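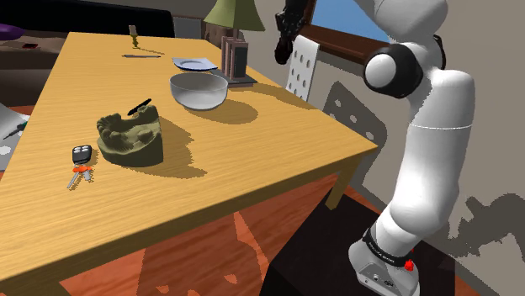

Keys and a dental cast on a wooden table.

When my aunt moved out of her house in Stistley, the family was given advice by almost everyone. Start with the loft. Hire a skip. Keep only what you love. The clearance firm, Horell, offered to have the place empty in a day for £300, and two of my cousins thought we should say yes before the price went up.

I think we were right to refuse, and I think more families should. The fashion is to treat a house full of belongings as a problem to be got rid of as fast as possible. Estate agents want it gone, and so do the people who write books about tidy living. But an older person who is moving has usually had very little say in the timing. The least we can do is let them choose what goes in the van.

It took us 7 weekends. My cousin Liesl Zürcher kept a notebook, and nothing left the house until my aunt had looked at it. This was slow and at times very dull. She spent most of one afternoon on a drawer of tea towels. She gave away a good wardrobe without a second glance and argued hard for a biscuit tin of bus tickets.
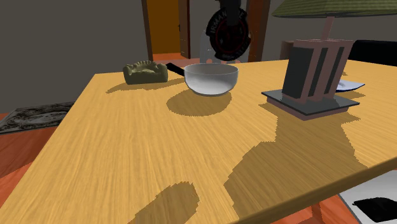 Dental cast and white saucepan.

A quick clearance sorts things by what they would fetch, and most household goods fetch next to nothing. By that measure almost everything is rubbish. My aunt sorted by whether she would notice it was missing. I could not have guessed her answers, and I have known her all my life.

There is a fair case on the other side. Pascal Masson, a neighbour who emptied his father's flat alone while working full time, told me that slow sorting is a luxury, and he has a point. Rent falls due, and some landlords allow a fortnight or less. Councils could help here by giving tenants moving into care a rent-free month on the old place. It would cost something — though less, I suspect, than a badly handled move.

My aunt has over half of her kitchen with her in the new flat. The tin of bus tickets is on the windowsill, and she has asked Liesl for the notebook.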